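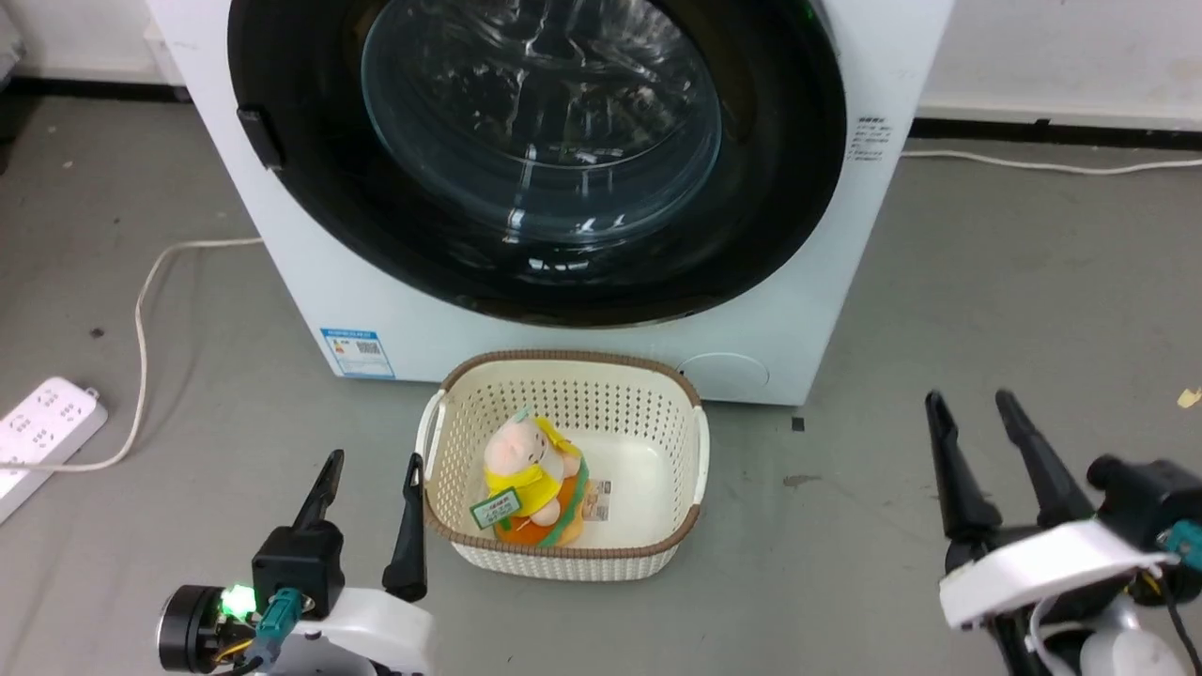

The pig in the basket in front of the machine, tag still on

Can I put a stuffed toy with two different parts through a front loader?

Asked by Lokel, Aug 8, 2024
Category: Laundry and cleaning
Viewed 3632 times

I have a plush pig in a yellow outfit with a hood or cape, sitting on an orange and green base a bit like a burger bun. It has a small green-edged tag hanging off it. I can't find washing instructions I can read. The head is pale pink.

The machine is a white front loader that came with the flat. I normally wash everything at 60 but I assume that is too hot. My worries are the yellow running into the pink, the stuffing going lumpy, and the thing not drying in the middle. Hand washing is possible but I only have a small sink. Has anyone done one like this?

3 answers

Answer from Rimkutė

Yes, but cold or 30, not 60. Before you start, wet a white cloth, press it on the yellow part and then on the orange and green part for a minute each. If colour comes off on the cloth, don't machine wash it at all. Sponge the pink bits only and leave the rest.

If the cloth stays clean:

Cut the hanging tag off, or tape it flat if you want to keep it. Card tags turn to pulp and end up in the filter.
Check the basket for loose paper as well. I can see a small printed label lying next to the toy in your photo, and those go through the wash stuck to things.
Put the toy in a pillowcase and knot the end.
Add 2 towels that don't shed so it isn't banging about alone.
Use half the liquid you normally would. No softener.
Delicate cycle, lowest spin you have.

Drying takes longer than you think. Mine took 4 days on a rack in January, turned over morning and night. Squeeze the thickest part hard before you decide it's done.
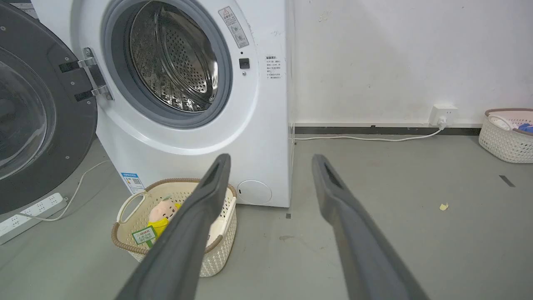

Door open, showing the rubber seal and the drum

Answer from Clenoreck

Agree with the pillowcase. Your second photo shows the grey seal round the opening, so wipe that out first, right down in the fold. Pull the rubber back with your fingers and go all the way round with a damp cloth. Fluff and old detergent sit in there and a pale toy will pick it up. I did a cream rabbit without checking and had to wash it again.

The round cover low down at the right of the front looks like the filter. Put a towel and a shallow tray under it before you open it, and go slowly. Leave the door open between washes too or the seal starts to smell.

I wouldn't go by the sticker by the opening for a toy. I can't read it, but it has a caution triangle on it, so I'd guess it is about safety and not about fabrics.

Answer from Lumness

just wash it, mine have all been fine. 30 on quick wash. never used a pillowcase

Comment from Lokel

Thanks. Did the cloth test on both parts and nothing came off. Will try it in a pillowcase at 30.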